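Unravelling jumpers for yarn (and why I can't stop)
Posted Dec 13, 2024 in Wool, Making do

I have a new favourite way to spend a Sunday and it's pulling jumpers to bits. Whole jumpers! From a finished garment with sleeves and a neck back to a pile of crinkly noodles on the lounge room floor, and then, after a bath and a hang, to proper skeins you could tie a ribbon around and give somebody.

It began in June, when I wanted to knit a big squashy cardigan and went looking at wool prices. I'll spare you the sum. A few days later I was in the op shop in Flillham hunting for baking tins, and on the rack by the door was a man's jumper, size enormous, charcoal grey with flecks of blue, pure wool according to the label, seven dollars. The label also said Vetutano, a name I'd never come across and haven't seen again. I put it on the kitchen scales when I got home and it weighed 550 grams. I got 900 metres of yarn out of it. I'm still thrilled, months later, and I've told everyone I know at least twice.

So this post is everything I've picked up so far, mostly by doing it wrong.

Look at the seams before anything else. Turn the jumper inside out, right there in the shop, and look down the side. You want a seam that looks like two neat edges laced together, with a little chain or ladder running between them. That means each piece was knitted to shape, and the yarn runs back and forth across it in one long length. If you see a zigzaggy overlocked edge, the kind you get inside a T-shirt, put it back. The pieces were cut out of a big sheet of knitting and every single row has been snipped at both ends. You'll get hundreds of bits as long as your arm. I bought one of those in my second week (gorgeous mustard colour, I was blinded by it) and it's now the stuffing in a draught snake.

Next, rub the fabric between your fingers. If the stitches have gone blurry and thick, it's been through a hot wash and has felted, and it won't come undone for love or money. Mohair is the same story even when it's never been near a machine. I know people who manage it by putting the jumper in the freezer first. I tried that and got a cold jumper.

Fat yarn is easier than thin. Plain stitch is easier than cables, though cables do come out, they just hitch a bit at the crossings and you have to coax them. Anything with more than one colour in a row is slow going, with all the little ends woven in at the back, and you finish up with small balls of everything. Lovely for stripes and no good at all if you had a cardigan in mind.
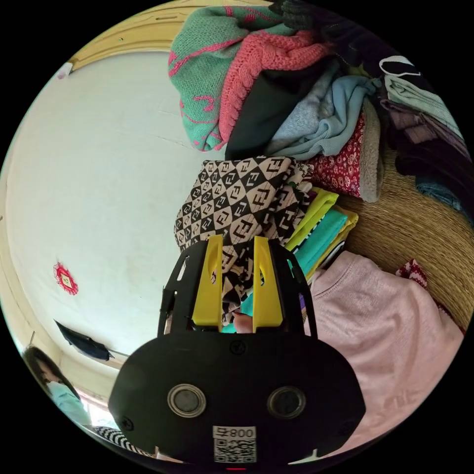

Mint green with pink zigzags, coral cables on top.

Now the taking apart. I use a seam ripper with a ball on one prong and I work under the brightest lamp in the house. Find the seam chain, snip one loop of it near the bottom edge, and try pulling. Sometimes the whole side opens like a bag of potatoes, and I promise it's one of the great feelings. More often it goes a hand's width and sticks, and you snip again. Go slowly around the armholes. I've cut through the actual knitting twice there, both times while watching telly.

Once you've got a back, a front, two sleeves and whatever's going on at the collar, start each piece from the top. Knitting wants to come undone from the end where it was finished, so that's the shoulder on a body piece and generally the top on a sleeve. If you're tugging and it keeps knotting itself around the edge stitch, flip the piece and try from the other end before you lose your temper. I keep a paper bag beside me for the short lengths and they go out on the fence for the birds in spring, only the undyed ones, cut to stubs as long as my thumb.

You need something to wind onto. For the first few I used the back of a dining chair, round and round, and it works perfectly well apart from your shoulder. Then I found a second-hand Zornia umbrella swift online and splashed out, and oh, the speed of it! It clamps to the table edge and spins like a carnival ride. It also squeaks, so a dab of candle wax on the post is a good idea.

Tie each skein loosely in at least four spots with scrap cotton. Do more if you're nervous. A skein that comes adrift in the bath is a misery I wouldn't wish on anyone.

For the bath itself I fill the laundry tub with lukewarm water and a squirt of wool wash, and leave the skeins under for 15 minutes. No swishing. The kinks relax while you watch, it's a bit like instant noodles. Squeeze, roll in a towel, walk on the towel, then hang them over the shower rail. People argue about whether to weight them. I used to hang a full drink bottle off each one because the yarn dried so beautifully straight, and then I knitted a hat with it and the hat shrank back to fit a grapefruit the first time it got rained on. These days I let them dry under their own weight and put up with a slight wave, and you can't see it once it's knitted.

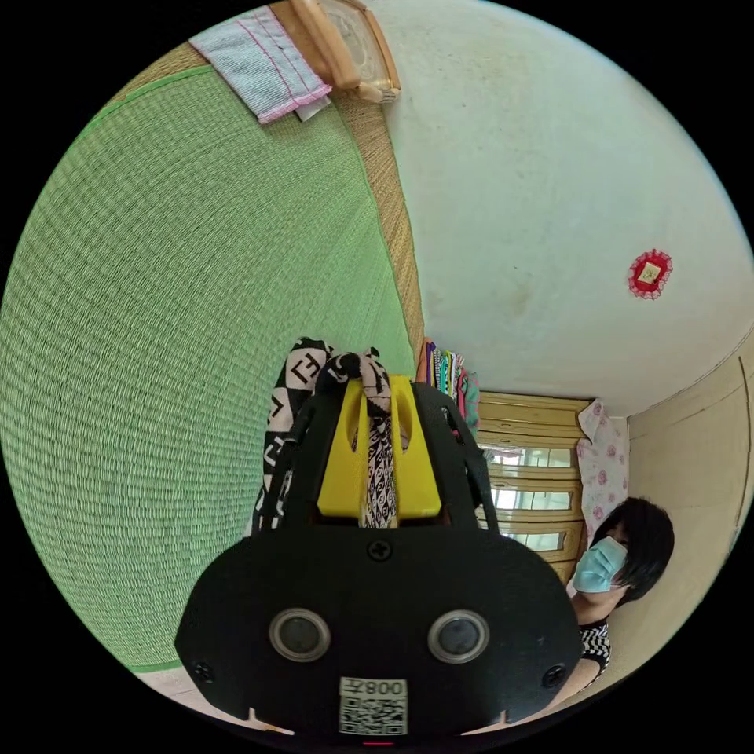 Same day as the one further up.

Working out what you've got is the fiddly part. I wrap the yarn around a ruler and see how many wraps fit in an inch, then check it against the chart in the back of my old Voß pattern booklet, a jumble sale find with half its cover missing. The chart is excellent. The patterns are mostly balaclavas.

Then swatch, please, and wash the swatch. Old yarn has opinions. The charcoal Vetutano wool grew a whole size after its first wash, and I only knew to allow for it thanks to a square I'd grumbled my way through the night before.

A few of you asked about the cardigan. The back and both fronts are done, the left sleeve is done to the elbow, and I've decided the button band should be in a different colour, so I'm on the lookout for a small rust or brick red jumper with honest seams. I've also got a cream one soaking in the tub as I type, with a dye experiment planned involving onion skins (the greengrocer lets me scoop the loose ones out of the bottom of the bin, brown and red, as many as I can carry).

If you've had any luck unpicking mohair, leave a comment with your method. And if anyone knows how to get the smell of mothballs out without a month on the clothesline, I'd love to hear that as well, there's a navy one in the shed that can't come inside yet.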